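Santeri Hirvonen has been running marathons for most of his adult life and coaching other people through them since he turned 49. He lives in Trosstead, where he looks after a club of slow and middling runners who meet at six in the morning.

He spent one long winter training at altitude in Iten and still talks about it often. "I went there thinking I would learn how to run fast," he says. "Mostly I learned how to run easy. The good ones jog so slowly on their off days that I could keep up and chat."

That is what he teaches now. New members get two hard sessions a week and the rest is gentle. Some complain. "They come from office jobs and they want to suffer a little, to feel they got their money's worth. I tell them to go home and sleep."

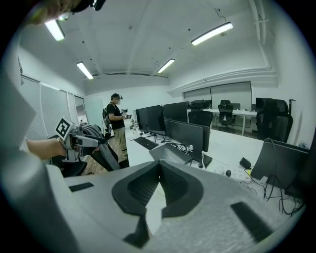
A white-walled office room.

Hirvonen keeps his records on paper. He has tried apps and did not like them. "I write the distance, the weather and one word for how it felt. Tired. Fine. Knee. After a year you can read it like a diary."

The knee has been a problem. He had to stop for most of one spring and took up swimming, which he hated. He came back in December with short runs on the flat path by the water and did not race again until the following fall.

On shoes he has little to say. He buys the same pair until the shop stops selling them. On food he says even less, apart from porridge, which he eats twice a day.

The club had its largest turnout last year at the Tuhumury hill race, which climbs 2000 feet from the start to the finish. Hirvonen walked the last part. "Walking is allowed," he says. "I passed three people who were running."

He plans to go back this year, and he has already told the club to start on the hills.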